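Call for participants: Plemuseo home energy and climate study

Do you live in Gonden or one of the villages along the Acharya road? Do you have opinions about your heating bill? We would love to hear from you!

Plemuseo is looking for 87 households to take part in a study of how people keep their homes comfortable as summers get hotter and winters get stranger. National climate plans are full of targets for buildings, but they say very little about the back bedroom that never warms up, or the kitchen you can't stand in after lunch in July. We want those details, and you're the people who have them.
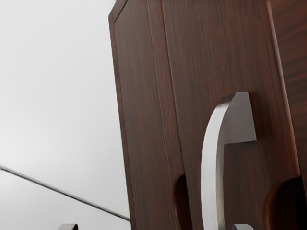 Cabinet with a dark wood-grain finish

The study starts in February and runs through one heating season and one cooling season. If you join, you will:

Keep 2 small temperature loggers in your home, one in the room you use most and one wherever you sleep.

Fill in a short diary each Sunday (windows, fans, heaters, extra blankets, anything you like).

Share your energy bills with us for the months of the study.

Come to one group session at the Skurkus building in Gonden. It lasts 90 minutes, and there will be soup.

Renters are very welcome, and so are people in shared houses, trailers and apartments over shops. You don't need to know anything about climate policy. You don't need solar panels, a heat pump or a tidy house either. We had a wonderful mix of homes in our pilot and we'd like an even wider one this time, especially older places with no insulation and people who work nights and sleep through the hottest part of the day.
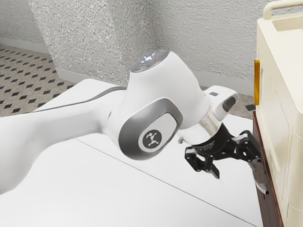
White robot arm beside a cream-colored cabinet

Each household that finishes the study receives $700, paid in two parts, one at the halfway point and the rest at the end. You also get to keep your own temperature record, with a plain summary of what it shows about your rooms. Several pilot households took theirs straight to their landlord, and we were delighted!

Your name and address stay with the study team. Results go to the county climate plan as grouped figures by type of home, so no single household can be picked out. You can leave at any point and keep whatever you've been paid so far.
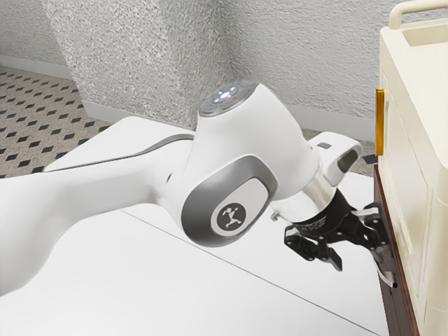
To sign up, pick up a form at the Skurkus front desk or ask for one at the Acharya library. One form per household, please, signed by an adult who lives there. If you rent, you don't need your landlord's permission, as the loggers sit on a shelf and nothing gets drilled or wired. Forms are available in Spanish and in large print, and we're happy to fill one in with you over the phone. Evening calls are fine, up to 8 p.m.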